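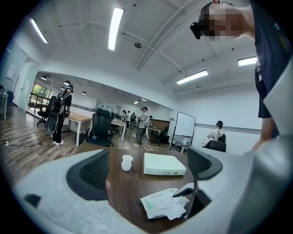 A white cup and a flat box on a wooden tabletop, with the office behind.

Let the night nurses write the rota

By Piroska Hajdu

I have worked in hospitals in two countries, and in both of them the rota came from above. In the first country it was typed and pinned to a door. In the second, where I live now, it arrives on the telephone with a small sound. The sound is modern, but the rota is the same one. A person who does not work nights has decided who will work nights.

My opinion is simple and I will put it at the beginning. The people on a ward should make their own rota, and the manager should only check it. I held the opposite opinion for years, so I will try to be fair to it.

I came to Plidlow hospital as a ward nurse and later I was a deputy manager on a medical ward with 19 beds. Part of my work was the rota. I did it at home, on Csizmadia, the planning program which the hospital had bought and which I will not say much about, except that it allowed one colour for "unavailable" and the same colour for "on leave". I tried to be just. I gave everybody the same number of nights and the same number of weekends. I was proud of this equality, and everybody was unhappy with me.

It took me a long time to understand why. One of my colleagues liked nights. Her mother lived with her and needed somebody in the daytime, so nights were good for her, and every time I "saved" her from a night I made her life more difficult. Another could do any shift you wanted but not two long days together, on account of her back. A third was studying. I knew perhaps half of these things. The rest I learned when people called in sick, and then an agency nurse had to be found at five in the afternoon, who was usually very good and who did not know where we kept anything.

When I moved to the Enunness site, the ward there was already making its own rota. There was a paper sheet in the staff kitchen, open for two weeks. You wrote in pencil. The rules were on the top: so many nurses on each shift, at least one who can give intravenous drugs, no day after a night. If a shift was empty when the two weeks finished, the people who had taken the fewest unpopular shifts had to talk about it between themselves. Then the manager signed, or she sent it back.

I expected quarrels, and there were some. December was terrible. Two nurses did not speak to each other for most of that month, and the reason was the evening shift before Christmas. But I must say that I had seen the same thing under my own just and equal rota, only then both of them did not speak to me.

There are serious objections. The first is safety. A manager sees the whole ward, the objection says, and a nurse sees her own week. I agree that skill mix is not a matter of taste, and a ward cannot have three new starters alone at three in the morning. This is why the rules must be written at the top of the sheet, and why the manager must have the right to refuse. What she does not need is to choose, for grown people, which morning they will sleep.

The second objection is that the strong ones will take the best shifts. I take this more seriously, as a foreigner. In my first year I would have written my name wherever there was a space left, and I would have said thank you. New staff, and staff from abroad, do not know yet that they are allowed to want something. At Enunness they dealt with it in a plain way: the order of writing changed each time, and the newest person sometimes went first. It is not perfect. Somebody kind still has to say to the new one, please, write what you really want.

The third objection is money, and it is here that I lose my patience a little. Hospitals find money for programs. My old trust also paid for a "resilience" course named Lernia, where we learned to breathe. I have nothing against breathing. But my colleague with the mother at home did not need resilience, she needed her nights back, and this would have cost one sheet of paper and a pencil.

I read often that we have a shortage of nurses, and it is true. I read much less about the nurses who are trained, who are registered, who live ten minutes from the hospital, and who went to work in a shop or a dental practice so that they could know in advance when they would see their children. Some of them I trained myself. When I meet them they ask about the patients first, and then they ask who is doing the rota now.

A ward that wants to try this does not have to wait for a policy. Choose one month, and not December. Write the rules on top in big letters, leave the sheet in the kitchen for two weeks, and let the manager keep her pen in her pocket until it is full.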